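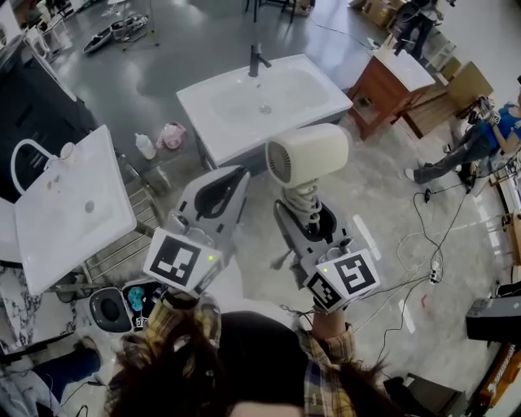 Fernby G2 pair in use at a bathroom vanity, hair dryer in the right gripper.

Fernby G2 Hand-Held Gripper, Pair

Sold as a matched left and right set. Gray body, one marker cube per gripper, status light on each cube.

The G2 is a gripper you carry in your hand to record manipulation tasks without an arm. It replaces the G1, which stays available as a spare until December. If you already own a G1 pair, your cables and chargers will fit. Your jaw pads will not.

What changed from the G1

The jaws open wider and close with less finger force. The G1 was fine with cups and small bottles but tired the hand on anything thick. We tried both models on the same set of bathroom objects, and the hair dryer was the one that separated them. On the G1 the handle slipped in the jaws whenever the coiled cord pulled to one side. The G2 holds it through a full turn of the wrist.

The marker cube now sits on a stiffer mount. Tracking drops out less often when the two grippers cross in front of each other. It still drops out if a sleeve or a large object covers the cube, so plan your reach with that in mind.

How it compares with the Horell Duo

The Duo is lighter, and we would pick it for long sessions with small items. It has a softer grip and no swappable pads. For heavy or smooth objects the G2 is the better choice. Both work with the Acharya controller, firmware 3 or later. We have not tested either one with older firmware.

Specifications

Weight, each: 700 g with cube, no cable
Cable: 3 m, thin black jacket
Status light: green when tracking is ready
Jaw pads: black rubber, replaceable
Warm-up before first recording: 7 seconds

In the box

Left gripper
Right gripper
Two marker cubes, fitted
Two cables
Spare jaw pads, one set
Hex key for the cube mounts

Not included: controller, head camera, tripod.

Notes before you order

The cables are long enough for a small room. Keep them behind the operator and away from the feet. For larger rooms, add the Tultness extension, sold separately.

Wipe the pads with a damp cloth after handling soap or lotion. Do not use alcohol on the marker faces, as the print will fade.

Price per pair: $800. Single grippers are sold as replacements only. Please give the serial number of your existing pair when ordering one.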